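Part-time simulation technician wanted: help me look after our kitchen cell

Hi! I'm Teodoro Cifuentes and I run the kitchen cell at Jasari, in the Parnport office, upstairs from the bike shop. I need a second pair of hands, starting in October, and I'd love it if you read this whole thing before you write to me, even though it rambles a bit.

First, what "the cell" is. It's a simulated one. We have a kitchen that lives entirely in software, with a black robotic hand that moves food and dishes around it, and partners like Grevmont send us their control code to try out on it before they go anywhere near real crockery. Every night the scheduler runs 900 episodes. Every morning somebody has to look at what went wrong, decide whether it was the partner's code or our kitchen, and fix it if it was our kitchen. For the last year and a half that somebody has been me, with a lot of help from Orest Panasiuk on the physics side, and Orest is moving over to the warehouse project. So there's a gap!

The sink is where you'd spend most of your first few months. It's the fussiest corner of the whole setup. We have different basin models, the drainboard grooves are real geometry and not just a texture (my idea, I've regretted it more than once), and anything round will find a way to misbehave in there. Bowls and plates sitting in a basin are a whole subject. If the collision mesh on a bowl is a hair too big it jitters, and if it's too small the food sinks into it, and you can lose a Friday afternoon to one bad rim. I have. 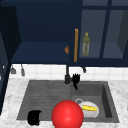
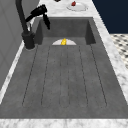
Two renders of the sink area in our kitchen cell. First: corn in the bowl, with the hand above the back of the right basin. Second: a plate at the back of the basin and another on the counter.

So what would you do all day? Mornings are triage. You pull the overnight log, sort it by failure type, and replay the ugly ones. You'll get quick at telling a bad grasp from a bad mesh. After that it's upkeep: re-fitting collision shapes, checking friction values, re-zeroing the hand's joints after we update the model, and making sure the camera views still line up with what the partners were promised. We keep a sheet for each object with its mass, its friction and the date it was last checked, and I'm strict about the sheet. There are 89 objects in the library right now, and a good third of those sheets are out of date, so you'd be doing me an enormous favor.

Once in a while something bigger breaks. In the spring the wrist joint limits got overwritten in a merge and the hand spent a whole night trying to bend backward. Fixing that took two days, mostly spent figuring out where it happened. If you read that and thought "ooh, I want to see the log," please apply.

You don't need a degree. What I do want is somebody who has kept one machine running for a while and cared about it - a CNC router, a packaging line, a 3D printer farm, a physics sim you wrote yourself, I really don't mind. Some Python is necessary, enough to read a script and change it without fear. Having used any physics engine is a plus. Blender or similar is a bigger plus, given how much of the job is meshes. Patience with small, boring numbers is the biggest plus of all.

The hours are 20 a week, and I'd like at least two mornings in the office at first so we can sit at the same desk and go through replays together. After that you can do most of it from home. Pay is 2000 a month before tax, paid on the last working day, and we cover your bus pass. It's a one-year contract. I can't promise what comes after it, but the last person in a part-time seat here, Severyn Didenko, is now full time and has the good chair.

To apply, send me a short note and one page (one!) on something you repaired or tuned: what it was doing wrong, what you tried first, what you tried after that. Screenshots are welcome. Skip the cover letter. I read everything myself and then Brendan Keane, who handles hiring, will set up a call. The call is 40 minutes and we'll share a failed episode on screen and talk it through. You won't be asked to write code while we watch - I hate that too.

Questions before you apply are fine. Email me at the jobs address on the Jasari contact page and put "kitchen cell" in the subject so it lands in the right folder. I usually answer in the evening.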